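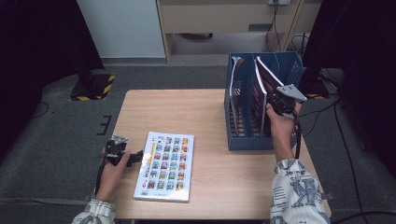 Hester Quillan

Nutireo resource room, Skidmont: progress report to the Sulia Fund

Period covered: start of grant to end of November

Summary

The work is on schedule in most respects and slightly under budget. Of the 449 items on the original list, 300 have been checked, labelled and given a place. The remainder are mostly loose folders and oversized picture books, which are slower to deal with. The lending register is the one part that has fallen behind, and I explain this further down.

Sorting and checking

We work at the light wooden table, one organiser at a time. Items are taken out and laid flat, looked over for torn pages and missing covers, then entered on the list. Books and folders had been stored together for years, and it is still normal to find both in the same organiser. The blue one is a fair example, with a thin folder at one end and a dark red book further along, and the white picture book with the coloured tiles on its cover lying flat on the table beside it.

Each item goes into one of three groups: keep, repair or pass on. So far 95 have been marked for passing on. Most of these are duplicates or teaching packs with pages missing. The repair group is smaller than we expected when we wrote the application – mainly split spines and a few covers that have come away. Repairs have not started and are planned for the new year.

Storage

The application asked for money for upright plastic organisers with internal dividers. We bought 50 from the Maeng range in the first month, and all were delivered undamaged. The blue ones have open tops and grid-patterned sides, so it is possible to see from the side whether there is anything in a slot. The dividers do keep thin folders upright, which was the main trouble with the cardboard boxes we used before.

There are two problems to report. Heavy hardbacks make an organiser lean if they are all put at one end, so we now spread them out and put folders between them. The second is that the slots are too narrow for a small number of thick binders. These are being kept flat on the shelf for now. I do not propose to buy anything else for them until the sorting is finished and we know how many there are.

Labels

The first labels were paper and were stuck to the front of each organiser. They did not hold well on the grid sides and several had dropped off within a fortnight. We have changed to tie-on card labels with the subject written on both faces. They cost very little and came out of the stationery line.

Subject headings have been cut down since the application. The original plan had separate headings for early reading, picture books and story collections, and people kept putting the same book in different places. These are now one heading. Local history and parish papers have stayed separate at the request of the Skidmont groups who use them.

The room

The old boxes have gone from the floor by the shelf unit, and there is now space to walk all the way round the table. The dark grey carpet was cleaned in October at our own cost and is not charged to the grant. The power socket by the shelf unit still has cables hanging down from it, and we would like these clipped back when the electrician next visits. Nothing has been spent on this so far.

Lending register

The register was due to be in use by the end of this period. It has been set up, but only the first half of the checked items has been entered. Typing up was meant to run alongside sorting, and in practice the same people were doing both and the sorting came first. From next month the morning sessions will be kept for sorting and the afternoons for the register. I expect it to be level by the next report.

Spending

Organisers, card labels, string, book tape and a guillotine have been bought. The organisers were the largest cost and came in under the quoted price. The saving has been left in the storage line, and I would ask Sulia to agree that it may be used for repair materials if needed. Receipts are attached separately.

Next period

Finish checking the remaining items on the list.
Bring the lending register up to date.
Start repairs, beginning with the picture books.
Offer the duplicates to the two primary schools before sending anything elsewhere.
Decide what to do with the thick binders.

The room will be closed for two weeks over Christmas. Borrowing by appointment will start again in January, and visitors from Sulia are welcome at any of the morning sessions after that.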